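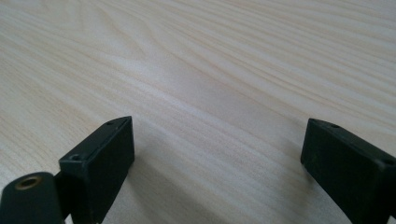 Ticket: Gripper width drifts between the two hand-held units
Project: Onar
Component: Hosance calibration script
Status: Open, workaround in use

Hello all, and thank you for being so patient with me on this one. I know the Toledo bench has been waiting for an answer since February, and I'd like to get everything I have into one place before I forget half of it.

The short version is that the opening width we recover from video doesn't match the caliper when the jaws are wide apart. Closed, it is lovely. Half open, it is fine. Near the full opening the script reads 8 mm short, and the policy we train on that data then closes too early on anything bulky. I first blamed the training side (sorry to whoever spent a morning on the loss curves!).

What I tried, in the order I tried it:

Reran the width fit on 1,000 images from the first unit. Same error.

Reran it on 1,000 images from the second unit. The error was there too, but smaller, and that puzzled me for longer than I'd like to admit.

Swapped the lens file for the older one from Rellell. This made everything worse, so please don't bother with it.

Turned off automatic exposure. It helped a little on the pale desk, where the light bounces back off the top and washes out the grain between the fingers. I have left it off for now and would suggest you do the same.
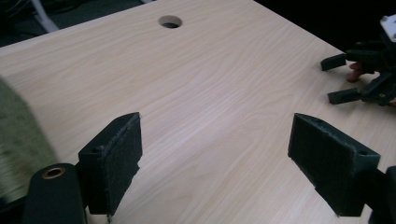

The fit finds each finger by its inner edge, and on padded fingers that edge is fuzzy. With loose fibers sticking out, the script picks a line a bit too far into the gap, and it does so on both sides, so the two mistakes add up. When the jaws are nearly shut the pads press together and the fibers have nowhere to go, so the reading comes out right. I'm fairly sure of this part now - the saved overlays show it plainly once you zoom in.

Workaround: fit to the outer block of each finger and subtract the pad thickness, which you'll need to measure on your own unit. With that change the wide-open error fell to less than a millimeter over 30 test recordings. Please keep the empty-jaw sweep at the start of every session, too, and do it slowly.

Still to do: I haven't rerun the full Onar comparison with the corrected widths, so the success rates on the results page are the old ones. I'd also like to know whether trimming the pads changes anything. If you have a spare set at Toledo, could you try it and post the sweep file to this ticket? I'll leave it open until then.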